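Container deposit refund on cans bought outside the scheme – how does it work?

I've been saving cans and bottles since September and I'm finally getting to the point where the bags are taking over the laundry. I share the house with two others and between us we go through a fair bit of soft drink and energy drink.

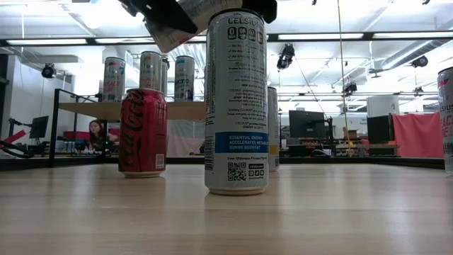 My local depot is the Bavbridge one, behind the tyre place. Last time I went they knocked back a handful of cans and didn't really say why, they just pushed them to one side. I had 162 in the bag by my count and got paid for fewer. It's not a lot of money but I'd like to know before I drive over with the rest.

What I want to know is:

Do cans have to have the refund wording printed on them, or is it enough that it's a can?

Does it matter if they're crushed? One of my housemates stamps on everything.

Do the lids stay on the plastic bottles or come off?

Is the depot better than the machine at Gezer Plaza? I've never used the machine.

Thanks in advance.

Posted by skamach_road
2020-03-03

Fulgencio Pacheco

I worked weekends at a depot for a couple of years, so I can answer most of this.

The refund wording does matter. A drink sold in a scheme state should have the mark on it, usually in small print on the side near the barcode or on the end of the can. Imported drinks from discount grocers and lolly shops are the usual problem. Some of them get a sticker put on by the importer and some don't. If there's no mark and no sticker the depot can refuse it, because nobody has paid the deposit into the scheme for that product. It doesn't matter that it's the same aluminium as everything else.

Crushed cans are a grey area. At a depot with staff we took them as long as we could still see what they were. If a can was stamped completely flat and the print was folded up inside, it went in the reject tub. Ask your housemate to stop. You lose a bit of space in the bags but you'll have fewer arguments.

Lids off for plastic bottles where I worked. They went in a separate bucket. Other depots are happy with them on, so have a look at the sign when you get there.

Give everything a quick rinse too. You don't have to wash them properly, but a bag of sticky cans in summer draws ants and the sorting staff will not thank you for it.

As for your missing cans, ask for a recount while you're still at the counter. Once they've been tipped in the cage there is no way to check. If you sort them by material before you go (cans in one bag, glass in another, plastic in a third) the count goes a lot quicker and you can keep an eye on it. I used to tell regulars to bag in lots of 100 and write the number on the bag with a marker. We still counted them, but if the two figures didn't match we'd do it again.

torkulance72

just use the machine, depot is always a queue

Merrin B

I've used both. The machine at Gezer Plaza reads the barcode, so anything crushed or with a torn label gets spat back out. It takes them one at a time and it's slow. I put 48 through in one go and there was a bloke waiting behind me sighing the whole time. It's fine if you're doing your shopping anyway and have a small bag.

It also stops when the bin inside is full, and you don't find that out until you've carried everything across the car park. Mornings are better. You get a voucher for the supermarket or you can have it sent to your account, but you need to set up the account part first on your phone.

For a big load I'd go to the depot. Bavbridge was quiet when I went, I waited around 22 minutes including the counting – most of that was the person ahead of me with a trailer. They pay cash.

One thing to add to what Fulgencio said. Plain milk cartons, wine bottles and big juice bottles weren't accepted when I took mine, and I had a whole box of them. They went in the yellow-lid bin at home in the end. There's a list on the wall next to the counter at Bavbridge, so take a photo of it for your housemates.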